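Skitus is a desktop wallpaper manager for Windows, written by Iraís Cervantes and first released under the name Quezada. It changes the desktop background on a timer and can pull pictures from local folders or from Banside, a paid image library. The publisher claims a catalog of 500 wallpapers; a user tally found 273 once duplicates and recolored copies were removed.

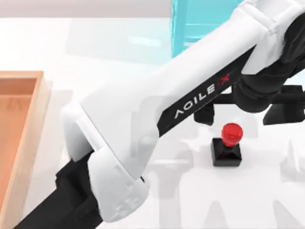
Wallpapers are sorted by a tagging tool that is supposed to judge where desktop icons will stay readable. Its results are doubtful. Busy pictures often pass, including ones with lettering of their own, where icon labels have to compete with the print. The developer has not published how the tool scores an image.

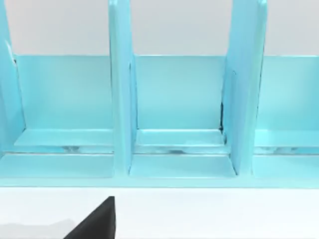 The timer can be set as low as six seconds, though the claim that this has no effect on battery life rests on a single test by Nistton, a reseller of the program. Version 287 added support for two monitors – a feature Windows already had.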